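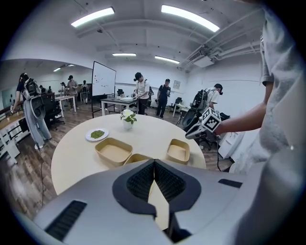
Sunday, February. Round table, portioning and tray layout

Picked up from Tharindu's page of last week. Same cream table, same plate, vase back in its place toward the far side so it stops getting in the way of sleeves.

Food on the plate today is the green stuff again. Tharindu Saha bought it in one big bag from Olton and the label went in the trash before I wrote it down, so it goes in the log as "greens, small" until he finds the receipt. Heaped in the middle of the white plate. Weighed the heap at the start: 27 g. Fine for a small plate, it doesn't reach the rim.

Trays. We have been going back and forth between the Clirkum ones and the Mao ones. Opened a sleeve of 16 Clirkum this morning. They are tan, shallow, rounded at the corners, and they slide on the tabletop if you so much as brush them. Mao trays are a bit heavier and stay put but the sleeve we had left was dented, 4 of them no good. Put the dented ones under the sink for screws and odds and ends.

Layout A: trays side by side near the front edge, plate over to the left. Easy to reach from the front, but the tray on the right ends up close to the rim and I don't like that for anything with food in it. The top is round, so a straight row wastes the middle and crowds the sides.

Layout B: two trays in the middle, one after the other on a diagonal, plate up at the left, flowers beyond. Better. You can sit down to it and both trays are in reach without leaning. The far one is a stretch for short arms. Tharindu prefers B, I prefer B, so B unless somebody objects by the next session.
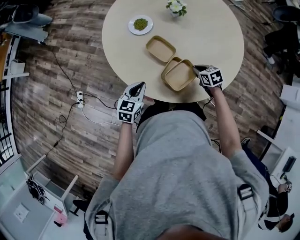
Does the vase need to be on the table at all?

It stays. The layout sheet is for a table somebody would eat at, and a table like that usually has something on it besides the food. If it gets knocked, move it farther back and note the new spot.

Things to sort out:

Chair height. The seat is low for this table and after a long sitting my shoulders feel it. Try the other chair before buying anything.

Wipe-down. Skestico spray leaves a film on the pale top, you can feel it with a fingertip. Went over it a second time with plain water and a cloth and the film was gone. Use water only between sessions, spray at the end of the day.

Tape marks. I put down small pencil ticks for layout B instead of tape. They wipe off with the water, so they have to be redrawn each morning — annoying, but the tape pulled at the finish last time.

Greens left over go in the tub in the fridge, lid on, month on the lid. Anything that has been on the floor goes in the trash, not back on the plate.

Still to order: 16 more Clirkum, one spare white plate the same size. Ask Tharindu about the receipt.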